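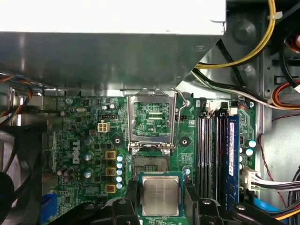 The work order gave the job eight lines. Line one: fault, no boot. Line two: customer, Rantala Freight, Cliltden depot. Line six, which the technician read twice, said that the machine held the only copy of the October ledger and that the drive was not to be removed from the building.

The technician had driven 200 miles with a replacement processor in an anti-static tray. Miltar had supplied it. Miltar had also supplied the last one.

The procedure was short. Raise the lever. Swing the frame back. Check the contacts under a lamp. Match the corner mark, lower the part straight down, apply no force.
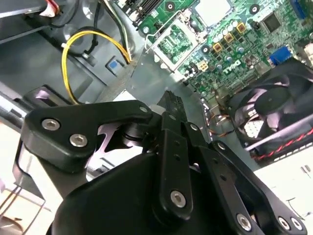 At contact inspection the technician stopped. The log from the previous visit recorded no damage and was signed off at 383 minutes, against an allowance of 60. Five hours were unexplained. The only remark was one word, Zesby, which was the name of the village across the river.

The technician wrote the word on a fresh line, then fitted the part, closed the frame and pressed the switch.

The fan started. The screen asked for a date. The technician typed 1 June 2018 — the correct one — and the machine replied that it had been expecting October.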